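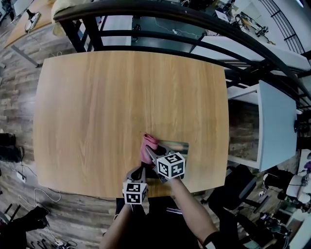
Sterstead Toys, Campaigns and Good Causes

Thread on how we make a charity toy, for everyone who wrote in after February to ask how hard it can be. Get a drink.

The toy is a badger. It's for heart health month and it has a heartbeat in it. You squeeze the paw and it thumps for a bit and then stops, which is a design decision I'd like you all to think about for a moment, as I have had to.

We did think about it. There was a meeting in which grown adults discussed what a child would conclude when the badger's heart stopped. Waltraud Gisler, who designed the thing and has a very dry way of taking notes, wrote down "fades gently = asleep." So it fades gently. The badger is asleep. Please tell your children the badger is asleep.

Why a badger? People ask this as if there were a cardiac animal we overlooked. We already had the pattern for a badger. That's the whole answer and I've watched it disappoint journalists.

The money: $8 from every badger goes to the children's heart clinic in Astham. The full eight, whether you bought it at full price or a shop marked it down because the box got sat on.

I bring up the box because the first version of the box said "a portion of proceeds." I hate "a portion of proceeds." A crumb is a portion. If a company won't tell you the number, you're allowed to assume the number is embarrassing.

So I asked for the number on the front of the box, in type as big as the badger's name. I was told this would look like a price tag. It did look like a price tag. We had emails from people who were very upset to be charged more than eight dollars for the badger.

The number is now on the back. It's still big. It has a sentence around it.

We made 694 for the first run. I'd love to tell you that's the atomic weight of something. It's what came out of the fabric we'd paid for after the cutting room took out the flawed bits. Marketing wanted to call it a "strictly limited edition." It was limited by fabric, strictly.

They sold. Slowly and then in a lump, when a school nurse in Trenasdale put hers on the front desk and parents started asking where it came from. We had spent months on a launch plan. The launch plan had a mood board. The nurse had a badger and a desk.

If you're a small company planning something like this, please skip the mood board and find the nurse.

Now the part I'm less pleased with. Our first batch of posts was all slogans. "Take heart." "Wear your heart on your paw." I wrote that last one and I would like it considered alongside my years of otherwise decent service.

Then a mother wrote back under one of them. Her son had already had surgery and had more coming, and she said, very politely, that she'd seen a lot of puns that month and not one phone number.

She was right and I felt it in my ears. We took the puns down that afternoon and put up the clinic's parent line, the visiting information, and where siblings can stay. Those posts got shared far more than the puns did, mostly by people who never bought a thing from us. Fine by me.
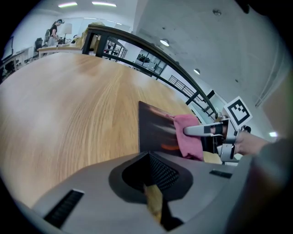
After that we added a card in the box with the same information. It's a plain card. Somebody suggested it should be heart-shaped, and I asked that person to try keeping a heart-shaped card in a wallet.

The heartbeat itself, since you keep asking. Waltraud wanted it to sound like a real one. Real ones, recorded and played through a speaker the size of a button, sound like somebody moving a couch upstairs.

She went through 45 recordings. I know this because she labeled them and left them on the shared drive, and I once opened the folder on a call with the speakers up. The one we used is a mitten hitting a cushion. Everyone who hears it says how real it is.

Yes, you can take the sound unit out to wash the badger. Yes, it's behind the seam at the back. No, you can't wash it with the unit in. I get this question every week, often in the past tense.

For those of you in the past tense: write to us, we have spares, we'll send one. You'll have to tell your kid the badger had a procedure. Several parents have reported back that this went over extremely well, and one boy demanded that it get a hospital bracelet. We're looking into the bracelet. I've been saying that since spring and I do mean it.

A word about the clinic, because I've seen some grumbling that they "got" a toy company. They didn't get anything. We called them. They were cautious, and they should have been. They asked whether we'd put their name on other products, whether we'd want photos of patients, and what would happen if it sold badly.

We said no, no, and that we'd pay them a minimum anyway. The minimum is in the agreement. If your cause deal has no minimum in it, then all the risk belongs to the people with the sick kids, and you should go sit somewhere quiet with that.

The photos question stuck with me. They asked it first, before money. I gather they've been asked for a lot of photos.

My mother, who lives in Riihimäki and follows this account under a name I won't reveal, wants it known that she bought two badgers at full price plus international shipping. The shipping cost more than the badgers. I offered to bring them in my suitcase. She said then it wouldn't count.

She has since told me that the badger's face is "a bit official." I passed this along to Waltraud, who said thank you.

So, what's happening now. We're doing it again. Same badger, same clinic, same eight dollars, better seam. There is also a sample with a softer nose, and opinion in the office is split along lines I didn't expect and won't go into on a public account.

We are not doing a second animal. I know about the otter. I've seen the drawing of the otter, it's been on the fridge here for ages and it's a lovely otter. Two animals means two sets of safety testing, and testing is the single biggest bill on a small run. I'd sooner send that money to Astham than spend it having an otter set on fire in a laboratory.

(They do set them on fire. It's a flammability test. I attended one and I don't recommend it if you named the prototype.)

We're also not doing a ribbon, a wristband, a fun run or a "challenge." Somebody emailed to suggest people could film themselves holding their breath for heart health. I've thought about how to answer that email for some time and would welcome suggestions.

What we could use: shops that will take a small box of them without wanting a display stand. The stand costs us about what the clinic would make on a whole shelf of badgers, and it's made of cardboard, and it leans. If you have a counter, you have a stand.

We could also use anyone who has been a parent on that ward and is willing to read the card before we reprint it. The current one says "parking is available." I've now heard from enough of you about the parking to understand that this was a creative use of the word.

You'd get a badger for your trouble. Or you can turn the badger down; one dad already has, on the grounds that his daughter has hers and "it's enough thumping."

Oh, and to the person who asks under every post if the thing can be made to thump faster when you hug it: we tried. It's very unsettling. Waltraud has the only one and keeps it in a drawer, and every so often somebody shuts the drawer too hard.

Order list opens when the fabric gets here. The fabric is on a boat. I've been given a website where I can look at the boat, and I look at it more than I should. It was going the wrong way this morning, but they tell me that's to do with the harbor.

More when there's more. Replies open, be nice, the parking people especially.

Posted 12th July by Iida Pitkänen
7 min read

Contact us | © Sterstead Toys | Back to top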